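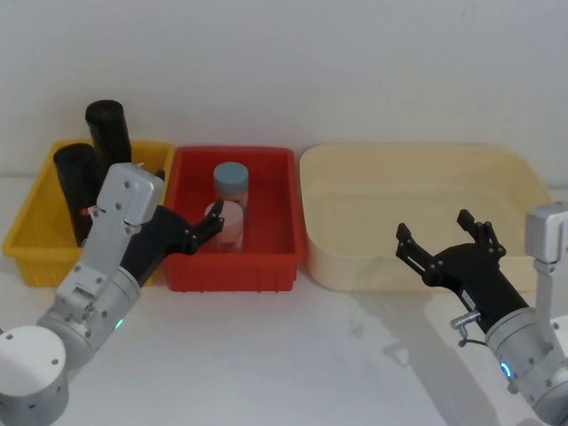 Yellow and red bins on the white table, against the off-white wall.

Genetti stacking bins, six months in

I bought a set of Genetti bins in November to sort out a hall closet that had stopped working as a closet. The shelves are deep, the door is narrow, and everything small ended up in a pile at the back. I had been using shoe boxes and a couple of fabric cubes. The shoe boxes split at the corners and the cubes sagged as soon as anything heavier than a scarf went in them.

The set I bought cost $129 for twelve bins in two sizes. That is a lot for plastic boxes. The Mudalley set I looked at first was $27 for four, which comes out cheaper per bin, but a relative has those and the rims bow outward when you pick them up full. I wanted something I could pull off a high shelf with one hand.

What you get

The bins come nested in one carton with a sheet of blank labels. There are no lids. Lids are sold separately, and I did not see that until I had already ordered. If you plan to keep these in a garage or a basement, add the lids to your budget.

The plastic is stiff. I can press on the long side of the large size with my thumb and get a little give, but nothing that makes me worry. The corners are rounded on the inside, so they wipe out easily. One of mine had a rough seam along the bottom that scratched a painted shelf. I took it down with sandpaper and it has been fine.

There was a smell for the first week. I left them out on the back porch for two days and that took care of most of it.

In the closet

The large bins hold our light bulbs, extension cords, shoe polish and the winter gloves. The small ones hold batteries, tape, picture hooks and the kind of thing that used to live in a kitchen drawer. I measured the shelves beforehand and still got it slightly wrong. Three large bins fit across with a gap left over that is too narrow for a small one. Measure the outside of the rim. The product page gives the inside size first and the outside size further down.

They slide well on painted wood and badly on wire shelving. On the one wire shelf I have, the bottoms catch on every rung. I cut a piece of hardboard to lie on top of the wire and now it is usable.

Full, the large size is rated for 100 pounds by the maker. I have no way to test that and no reason to. The heaviest one I have is full of paint cans and it carries fine, although the rim is uncomfortable on bare fingers for more than a short walk. A molded handle would help. The Iwasaki bins have one, and it is the main thing I would steal from them.

Stacking

This is the weak point. Without lids, the bins only stack if you turn every other one around, and then the top one drops a little way into the one below. If the lower bin is filled to the top, the upper one sits on the contents and tips. With lids they stack squarely. I bought two lids to try, and they snap on hard enough that I need both hands to get them off again.

Labels

The labels are poor. The glue let go on four of mine before the end of winter. I switched to painter's tape and a marker, which looks worse and stays on. Dundau makes a clip-on card holder that is supposed to fit most rims. I tried one and the rim on the Genetti is too thick for it.

Ordering and returns

I ordered part number 1191, the mixed set. There is also a set with large bins only, and if I were buying again I would get that one and a few small ones separately. The mixed set gives you equal numbers of each, and I have two small bins sitting empty. Shipping took nine days. One bin arrived with a crack in the corner, and the replacement came without my having to send the old one back. I keep the cracked one under the sink for rags.

Would I buy them again

Yes, at a lower price. They go on sale in the spring, from what I have seen, and the large size alone is the better buy. For light things like hats or craft supplies, the cheaper bins will do the job. For tools, cans and anything you carry up and down stairs, the extra stiffness is worth paying for – just add the lids to the cart before you check out.

Good: stiff walls, easy to clean, quick replacement for the damaged one.

Not so good: no lids in the set, weak labels, no handle, inside sizes listed first.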